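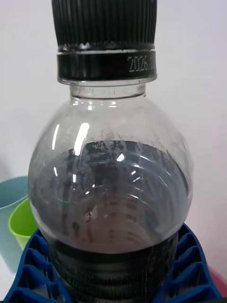
Tuesday, evening

I start with the bottle because it is the reason I sat down to write at all. It has a black cap with the fine grooves, and on the ring under the cap there is a small white print that begins with 2026. The rest of the print goes round the neck and I did not turn it to read. The cola reaches up to the place where the bottle is widest, and over it the plastic is all speckled with small dark drops. I looked at these drops longer than a grown man should. My mother used to put a bottle like this on the table only on birthdays, and we children put our noses near the neck and waited for the grown-ups to finish talking.

Today was the trial pouring for Liam's party. I call it the trial pouring, he calls it "messing about with cups". He is Liam Lockwood, my neighbour from the second floor, and on Saturday his daughter will be seven. She wishes for a party where the children serve themselves, as in a real café. Liam said yes to this before he thought about it, and then he came to me, as I have once worked in a canteen and so in his eyes I am a specialist.

It is December and there was already no real light at four o'clock. I had the white table free from all my papers. I own a great number of papers. They are now on the bed, and I must still move them before I can sleep, so perhaps this entry will become long.

We talked first about which cups. Liam wanted to buy paper ones. I said that paper ones fall over when a child only breathes at them, and that in my cupboard there are plastic ones from the time when my nephews visited every summer. He was doubtful, but he came to look. I put out the light blue, the green and the pink. The green is very loud, like a young lime, and I had forgotten how much I like it. The blue I put to the left, the green close beside it, and the pink further back on its own.

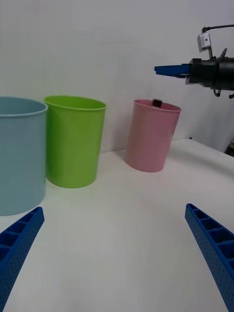
Liam asked why I do not put them in a proper line. I told him that a line is for soldiers and for shops. In the canteen we learned that people take first the cup which is nearest to their hand, and when all the cups stand close together then the sleeves go over the neighbour's cup and there is a lake on the floor. So a bit of space is good. He wrote this down on his telephone, which made me feel quite important.

Then we came to the question of colours, and here we lost nearly one hour. His idea is that each child keeps one colour for the whole afternoon, so that they do not drink from each other. But there will be more children than colours. I proposed to write the names on a strip of tape. He said that his daughter cannot stand tape on things, she pulls it off everywhere, even from parcels that are not hers. In the end we agreed on little rings of wool round the cup, and I shall ask at the shop in the Grellari passage if they have the thick sort. It was there that I bought the wool for my grey scarf, and they are friendly people, only they close for lunch at strange times.

About the drink itself we had also a small discussion. For me cola is not for seven-year-old children in the evening. Liam says one small cup has never hurt anybody and that it is her birthday. I could hear my own mother in my mouth, so I stopped. We settled it so: one cup for each child with the cake, and afterwards apple juice with water. He will tell the parents before. I am glad that this is his job and not mine.

I have also learned a new word today. Liam said that I should not "overegg" the party. I wrote it on the list beside the telephone, where I collect such words. The list has now 127 entries, and I believe I use 40 of them correctly. Before it stands "to dawdle", which I like more, and which I am doing now. 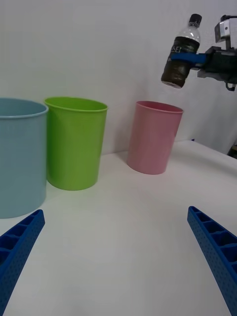

When I think back, I never had this sort of party myself. At our house there was a cake, the aunts, and one glass of something sweet, and at six o'clock Gunther Dreßler from next door came over with his accordion, whether he was invited or not. He played always the same two pieces. I did not like them then. This evening I tried to whistle the second one for Liam and I could not find the middle of it, only the beginning and the end. I will write to Gunther and ask him what it was called. I owe him a letter since the spring anyway, and now I have a reason that is not only my bad conscience.

Liam went up at half past six to cook. He forgot his gloves here, and I put them on the hook by the door so that I see them tomorrow.

Things I must still do before Saturday, so that I do not lie awake:

Ask for the wool, the thick sort, in several colours.
Look in the cellar for the big tray. It was under the Navik suitcase, if I did not give it away.
Buy apple juice, two cartons at least.
Find out if the girl who eats no nuts is coming.
Write to Gunther.

I am a little nervous, I notice. It is a long time that I was in a room with so many children. Liam says I must only stand by the drinks and look serious, and this I can do. He wants to give me an apron from his wife with cherries on it. I said that I will think about it, but I know already that I will wear it.

Now it is nearly ten and the papers are still on the bed. I will put them on the chair for tonight and do the sorting in the morning, after the post.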